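Folding on the Bed: A Conversation About Household Laundry

Markari's home services program advises residents on the care of clothing and linens. For the October issue of this newsletter, we spoke with the head of its laundry instruction, who has taught folding at the Stemer residence hall and in private homes for 6 years. The conversation took place in the morning and dealt mainly with dark clothing.

Asked where a household should fold, the instructor named the bed before any table. "A long garment needs length," the instructor said. "Most kitchen tables are too short for a dress, and the hem ends up on the floor. On a made bed you can lay the whole piece out and see where the sleeves are."

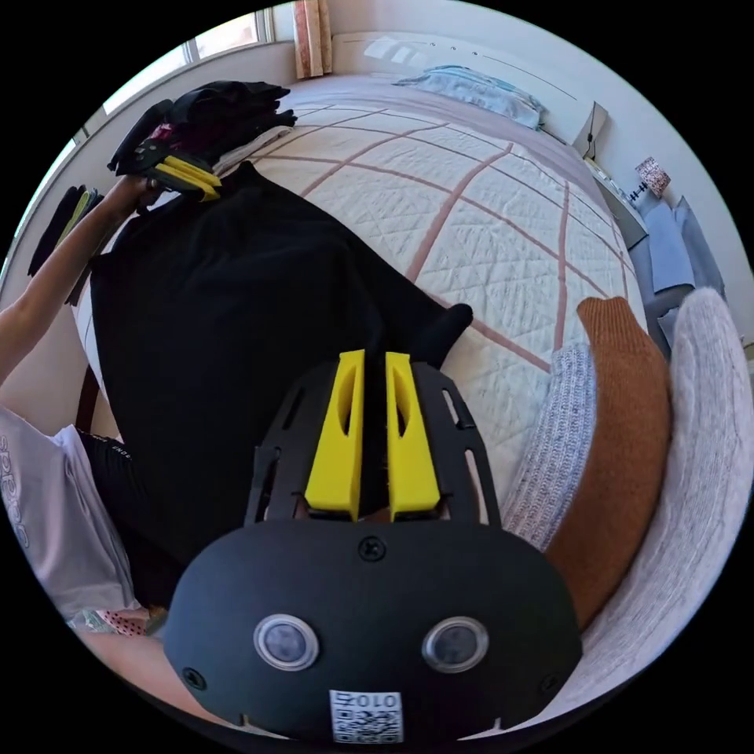

The program recommends that each garment be smoothed from the neck downward before any fold is made. Black fabric receives particular attention in the lessons. Seams are hard to find on it, and a crease set in the wrong place may go unnoticed until the garment is worn. A pale quilt underneath helps, the instructor noted, and one with a grid pattern can serve as a guide for the edges. "People buy folding boards. I ask them to look at their bedspread first."

On the matter of stacks, opinions within the program differ. The handbook prepared with Barros, a linen supplier, advises sorting by type. The instructor prefers to sort by the shelf on which the clothes will be kept.

"If the black shirts and the red shirts go in the same drawer, they can go in the same stack," the instructor said. "White things I keep apart. That is habit as much as anything."
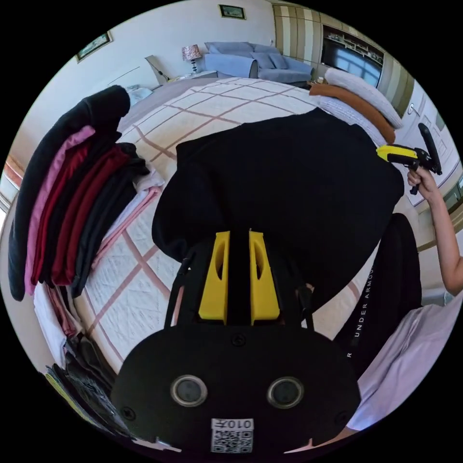

Tall stacks are permitted, although the handbook sets a limit of 37 centimeters. Blankets and other heavy pieces go toward the pillows, where they are out of the way until the clothes have been carried off.

Sports shirts were discussed at some length. The material is slippery, and the instructor teaches a fold in 2 stages: the sides are brought in first, and the bottom is then raised to meet the collar. Any print on the chest should face outward so that the shirt can be recognized in the drawer. 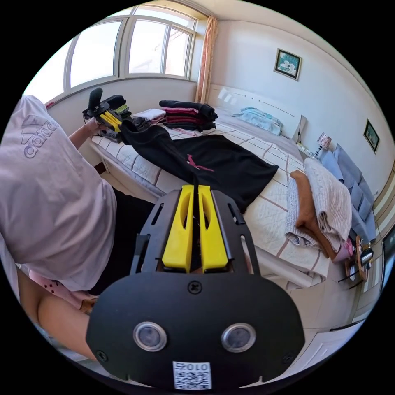

"I tell them to work across the bed and stay on one side of it," the instructor said. "Walking around it for every sleeve is tiring."

The program has distributed 3,000 copies of its folding handbook. A revised edition, with a new chapter on fitted sheets, is in preparation at the Morkach office. Residents who wish to attend a lesson may register at the front desk.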